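Mumness Offers Its Simulated Grasping Kit With the Failures Left In

Company says buyers should test its numbers before believing them, and publishes the scenes where its own baseline did worst

KAKIMACH, June — Mumness, a small maker of training and testing software for robot arms, today opened sales of Flallex, a kit of simulated tabletop scenes for teams that want to find out how badly their gripper handles ordinary kitchen objects before they try it on real ones.

The company is not claiming that Flallex will make a robot ready for anybody's kitchen. It is not claiming that a good score in the kit means a good score on a bench. Jolene Rakena, who runs product at Mumness, asked that both of those statements be placed near the top of this release.

"I have bought simulators," Rakena said. "I have sat through the demo where the arm picks up the block forty times in a row, and then I have gone back to my own lab and watched it push a cup off the table. I don't want to sell that demo to anyone. If a customer reads our release and decides to wait a year, fine."

Flallex contains 466 scenes. Each one puts a two-finger gripper near one or more household objects: cups, bowls, serving boards, lids, small tools. The objects were modeled to be awkward. Walls are pleated, rims are uneven, handles are thin and set at odd angles, and many surfaces carry busy patterns that make it hard for a vision system to tell where one part ends and the next begins. Light comes in from one side in many of the scenes and leaves hard shadow edges across the very surfaces a robot needs to read.

Rakena said the choice of objects came out of a complaint. An early tester told the company that its first set of scenes, most of them plain mugs on plain tables, was useless to anyone whose system already worked on plain mugs on plain tables. The complaint was fair and the first set was thrown out.

What's in the box

A Flallex license covers the scene files, a viewer, a scoring tool and a baseline grasp planner called Nikolovski, which Mumness wrote in-house. The planner is there for comparison. The company advises against using it for anything else, and the manual says so on its first page.

Scenes can be viewed from a fixed point or from a virtual camera carried along with the gripper. The second option is the one Mumness expects most customers to use, and it is also the harder of the two. Close to an object, the fingers block a good part of what the camera would otherwise see, and a system that judged the rim correctly from farther back may lose it in the last part of the approach.
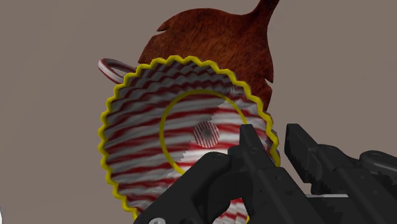 Eftychia Liapis, who wrote most of the scoring tool, said the close-in views were where she stopped trusting her own intuition. A person looking at a striped cup with a wavy edge knows at once which stripes are painted on and which lines are the real shape of the thing. The planner doesn't. It has taken a shadow for an edge, and it has taken a painted ring for a change in depth.

"People ask me if that's a bug," Liapis said. "I tell them it's the product. The scene is doing what we built it to do. The planner is bad at it and we wrote the planner."

Results, with cautions

Mumness ran Nikolovski through the full set of scenes before release. The company has decided against printing a single success rate, on the grounds that it would be quoted without its conditions by the end of the week. The full table ships with the kit, scene by scene, and can be sorted by object type, lighting, camera choice and whether the grasp was aimed at a rim, a handle or the body.

What the company will say here is that the planner failed every attempt in 17 of the scenes. Those have been grouped into a folder of their own, and they are free to download without a license. Most of them involve thin handles or ruffled rims. Mumness does not know why two of the others fail so consistently and would like to hear from anyone who does.

Tane Mudgway, an engineer who tested an early copy on his own planner, agreed to be quoted on the condition that Mumness not trim his remarks.

"The scenes are good and the physics is okay," Mudgway said. "Contact between the finger pads and curved surfaces is too forgiving. I had grasps hold in Flallex that I would bet money against on a bench. The shadows have jagged edges in places, and a learned vision model will happily pick up on that and learn something you didn't want it to. I'd use it to throw out bad ideas. I wouldn't use it to approve good ones."

Mumness agrees with him on the jagged shadows, which are a product of how the viewer trades image quality for speed. A slower setting smooths them. On contact, the company thinks he is partly right. Friction values in the kit can be changed by the user, and the defaults have been lowered once already after his report. Mudgway says they should be lowered again. The two sides have not settled the matter.

What Flallex does not do

There is no cloth in the kit, no liquid and nothing that bends. A cup is empty and stays the shape it is. Objects do not chip or crack when dropped, so a rough grasp and a gentle one can earn the same score unless the user turns on the force limit, which is off by default. Customers with an interest in fragile goods should turn it on first thing.

The gripper model has two fingers and there is no way at present to swap in a suction cup or a hand with more fingers. Requests for both have come in. Mumness has made no promise about either.

The kit also has nothing to say about the cost or safety of a real arm. Kamala D'Souza, who founded Mumness after several years of installing robot arms in packing plants, said she still gets calls from buyers who expect a simulator to answer those questions for them.

"They want to know how many people they can move off the line," D'Souza said. "I can't tell them that, and I'd be careful around any vendor who says they can from a simulation. I can tell them if their planner gets confused by a red and white bowl. That's a smaller thing to sell. I'm comfortable selling it."

D'Souza added that her own doubts about simulated training have not gone away. She has seen systems trained only on rendered pictures do well, and she has seen more of them do poorly, and in her view the field reports the first kind far more often than the second. Flallex licenses carry no rule against publishing bad results. The company will link to any it hears about, its own product's included.

Trial period and terms

Flallex is sold by the seat for a period of 11 months, an odd length that D'Souza chose so that renewals would not land at the end of the budget year, when she says people sign things without reading them. Licenses do not renew on their own. A customer who does nothing will simply lose access to new scenes and keep the ones already downloaded.

Any team can try the complete kit before paying. Mumness asks trial users to do one thing in return: pick a handful of scenes, set up the nearest match they can manage with real objects, and run the same grasps in both places. A short form for recording the results is included. The company would like a copy but does not require one.

Ruby-Lee Tautahi, who handles support, has read every form sent in so far. The gap between simulated and real results differs a great deal from one lab to the next, she said, and she has stopped trying to predict it.

"Some people come back annoyed and some come back surprised," Tautahi said. "The ones I worry about are the ones who skip the real half and tell me it went great."

Support is by email, answered by Tautahi or by one of the engineers. There is no phone line. Bug reports are kept on a public list along with the date each was opened, and the list will not be cleared when a new version comes out.

System needs

Flallex runs on an ordinary workstation with a recent graphics card. The slower, smoother viewer setting needs considerably more patience on older machines. Scene files can be read by the included viewer and exported for use elsewhere, though surface patterns sometimes shift during export and should be checked by eye.

About Mumness

Mumness makes software for testing robot grasping. It is based in Kakimach and is owned by the people who work there. It has taken no outside investment and has no robot of its own for sale.

Press contact: Ruby-Lee Tautahi, Mumness, Kakimach. Reporters who want to run the kit themselves before writing about it will be given a trial copy and are encouraged to start with the failure folder.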